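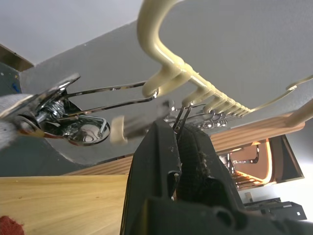 Hilo sobre mantenimiento de pinzas en Unda, norma interna revisada el 2024-12-21. Primer punto: limpieza de almohadillas. La superficie estriada retiene pelusa, y con varillas metálicas finas como las que sujeta esta pinza el área de contacto ya es mínima. Motas en el estriado = limpiar antes de seguir.

2/ Intervalo: inspección visual cada 200 ciclos, limpieza en seco cada 500. Sustitución del par completo a los 2.000, aunque solo una presente desgaste. No se mezclan lotes.

3/ Limpieza: cepillo de nailon y aire a baja presión. Nada de disolventes. Lawal Akpan propuso alcohol isopropílico; queda pendiente hasta enero.

4/ Piezas cilíndricas: fuerza de cierre fijada por diámetro, según tabla. Prohibido subirla para compensar un deslizamiento. Si desliza, se para y se revisa la almohadilla.

5/ Bastidores de alambre plastificado: velocidad de aproximación reducida y parada por contacto activa. El recubrimiento se marca con facilidad.

6/ Registro: ciclo, operador, estado izquierda/derecha. Chinyere Akinola mantiene la plantilla. La de Drosum no sirve, le falta el campo de lote.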